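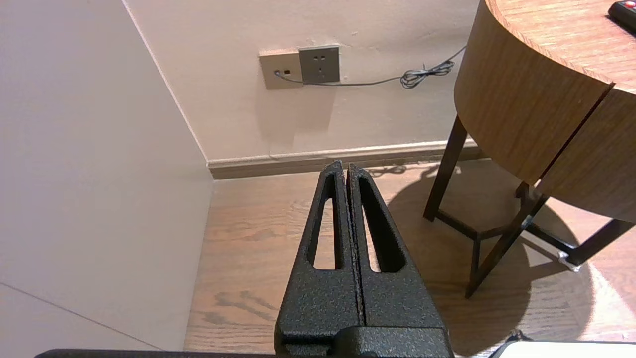 Última modificación: jueves, 28 de diciembre de 2000

Operaciones de alojamiento. Apuntes de clase, tema 6
Revisión de habitación: pared, mesilla, teléfono, mandos
Escuela de hostelería Clullcombe. Hotel de prácticas: Jestow

Traer impreso. Los de la tarde, mismo guion, pero empezáis por el punto 3 para no coincidir en el pasillo.

Recordatorio del tema 5: limpiar y revisar son dos tareas. La camarera de pisos limpia y repone. La revisión la hace otra persona, después, con la hoja en la mano. En el Jestow son 49 habitaciones y la hoja es la misma para todas, cambia el número de arriba y poco más.

Orden de la revisión: entrar, puerta a la espalda, siempre hacia el mismo lado. De la pared a los muebles, de los muebles a lo que hay encima. El baño va aparte (tema 7, no entra en el parcial).

1. Paredes, placas y cables

Lo que se mira:
Rincones. La arista entre dos paredes se roza con maletas y con el carro. Rozadura que sale con paño: se limpia en el momento. Desconchón: a la hoja, letra M (mantenimiento).
Zócalo. El de las habitaciones tiene remate claro arriba y banda marrón más oscura abajo. El polvo se queda en el remate, pasar el dedo. En la banda oscura se ven más las salpicaduras de fregona.
Placas. Dos juntas en la pared, la de tomas y la del enchufe. Firmes, sin holgura, sin grietas. No se meten destornilladores ni nada parecido, si baila una placa: M y aviso por teléfono.
Cable. El gris fino que sale de la toma tiene que estar bien metido. Si sobra cable se hace un rollito, pero que no quede enredado en el suelo ni tirante hacia la mesa. Un cable enredado es el primer sitio donde se enganchan los pelos y la pelusa.

Pregunta que salió en clase: se desenchufa para limpiar detrás? El teléfono no. La lámpara sí, y se comprueba al volver a enchufar.

2. La mesilla redonda

Mueble de madera, tono medio, tablero circular con el borde levantado. Ese borde es la parte que peor se limpia: el paño pasa por el centro y la miga se queda en la esquina interior. Dar la vuelta completa siguiendo el reborde, con paño apenas húmedo, y otra vuelta en seco. En el sentido de la veta la parte plana.

Producto: Rerkoline diluido, nunca puro sobre madera. Se pulveriza en el paño, no en el mueble. Importante sobre todo si hay teléfono encima, que lo hay.

Frente curvo: la luz de lado marca las huellas. Agacharse y mirarlo de lado, de pie no se ven.

Patas: metal fino oscuro. Polvo en los ángulos. Mirar tambien que no cojee, se apoya la mano en el borde y se aprieta un poco.

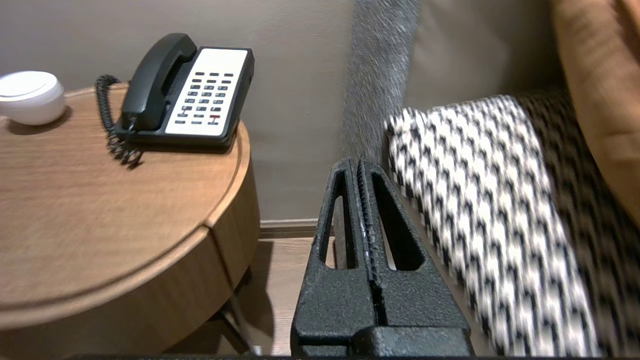
3. El teléfono

Fijo, con cable. Pasos:
a) Levantar el auricular y escuchar tono. Sin tono: primero mirar la clavija de la pared, luego M.
b) Limpiar auricular, los dos extremos. Paño con desinfectante, bien escurrido.
c) Teclado. Las teclas pequeñas en filas cogen grasa entre medias, bastoncillo si hace falta. No apretar teclas con el auricular descolgado, que entran llamadas a recepción (el curso pasado pasó y mucho).
d) La tecla roja destaca y los huéspedes la tocan más. Repasar.
e) Cable rizado: desenroscar dejando colgar el auricular y que gire solo. Luego en su cuna, bien asentado. Mal colgado = habitación comunicando toda la noche.
f) Posición: hacia el fondo del tablero, que quede sitio delante para un vaso y unas gafas.

4. Cajón y bajo el mueble

Se abre SIEMPRE. Entero, hasta el tope. Media apertura no vale, lo del fondo queda en sombra y ahí es donde aparecen cargadores, pendientes y medicinas.
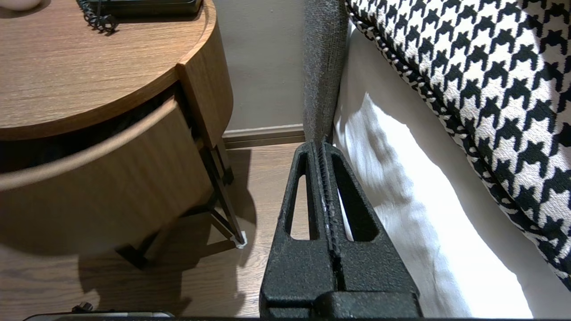

Fig. 3. Mesilla con el cajón a medio abrir. Cable rizado sobre el tablero.

Qué se hace con lo que aparece:
Objeto de valor o documento: no se mueve, se llama a la gobernanta, se espera.
Otros objetos: bolsa, número de habitación, fecha, hora, firma. Libro de objetos olvidados.
Basura: basura. En la duda, objeto olvidado.

Cerrar y comprobar que el frente queda enrasado con la curva. Si roza o no entra, M.

Debajo: el suelo es de lamas, marrón oscuro, y la pelusa clara canta muchísimo. Mopa plana, no aspirador con cepillo duro. Fijarse en los taquitos blancos de las patas. Si falta uno la pata raya el suelo, y una lama rayada no se arregla con cera. Hay recambios en el oficio de planta, caja Probert.

El mueble se levanta para moverlo, no se arrastra. Entre dos si hace falta.

5. Mandos a distancia

Lo que más se toca de la habitación y lo que menos se limpia. Donde hay dos mandos, van los dos juntos, paralelos, a lo largo, teclas hacia arriba. El más largo a la derecha. Se aprende una vez y ya está.

Comprobar cada uno por separado:
Encendido y apagado.
Volumen y canal. En el largo son las dos barras anchas, la de volumen encima y la de canal debajo.
Tecla OK y las flechas de alrededor en el otro.
Tapa de pilas puesta. Sin cinta adhesiva, por favor.

Ojo con las teclas de colores, que no van en el mismo orden. En uno: rojo, verde, amarillo, azul. En el largo empieza por el azul y acaba en el rojo. Si un huésped llama a recepción y le decís "la primera de color", la liáis. Preguntad antes qué mando tiene en la mano.

Limpieza: paño con desinfectante escurrido, teclas y trasera. El polvo entre teclas con pincel seco, antes del paño y no despues.
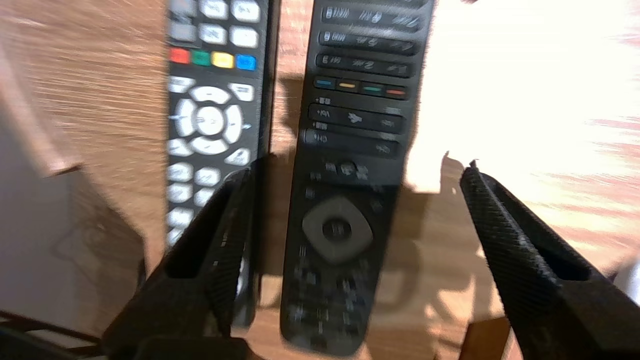
6. La hoja

Tres columnas: B (bien), L (repetir limpieza), M (mantenimiento). Una sola letra por línea. Las observaciones, cortas y con sitio exacto: "pata trasera mesilla sin taco" sirve, "mesilla mal" no sirve.

No se firma una hoja desde el pasillo.

Para el próximo día
Hacer una revisión completa de puntos 1 a 5 en la habitación asignada y entregar la hoja. Por parejas, uno revisa y el otro anota, luego cambio.
Leer lo de lencería en el cuadernillo verde.
Quien no tenga la práctica de agosto entregada, que la traiga ya.

Falta en estos apuntes: cortinas y armario. Lo damos en clase.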